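在家给孩子做感统小活动，我的几个土办法

自从开始在家陪老二做感统练习，我家厨房和阳台就没整齐过。专门的器材贵得吓人，我翻来翻去，还是家里现成的东西最顶用（真的，别急着下单！）。下面这些都是我自己试过留下来的。

一、触觉盆
大米、红豆、干意面都行，我一般倒700克米进去，再埋几个小玩具让他摸。容器要边高一点、边沿圆滑的，孩子胳膊搭在上面不硌。底下铺条旧床单，收的时候四个角一提，米就全兜回来了。三岁以下的小朋友别用豆子，大人也别走开。

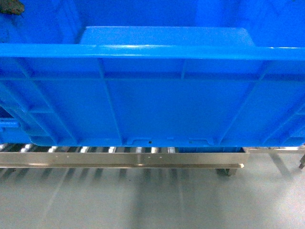 二、推重物
我家这个一到傍晚就满屋子乱窜，晚饭前让他推着一箱书从客厅走到厨房，来回6趟，坐下来吃饭就安稳多了。箱底垫块旧毛巾，地板不会花。书别装太满，他推得动、又得使点劲，这个分量刚好。我问过给我们做评估的Zineb Hamdy老师，她说孩子喊累就停，别硬撑。

三、玩水
一月份天冷，我改用温水，再挤一点无香的沐浴露，打出泡沫来让他捞杯子。不肯碰泡沫的孩子，先给他一把长柄勺，过两天再试手。塑料箱用完冲一遍，倒扣着晾，底部有格子纹的那种最容易藏米粒和泡沫，拿支旧牙刷顺着纹路刷就干净了。

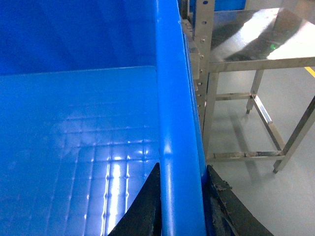
四、安静角
餐桌上搭条厚毯子，里面塞两个靠枕，就是个小窝。灯别太亮，我用的是一盏小夜灯。他钻进去的时候我不叫他，等他自己出来，饭晚点吃也没关系。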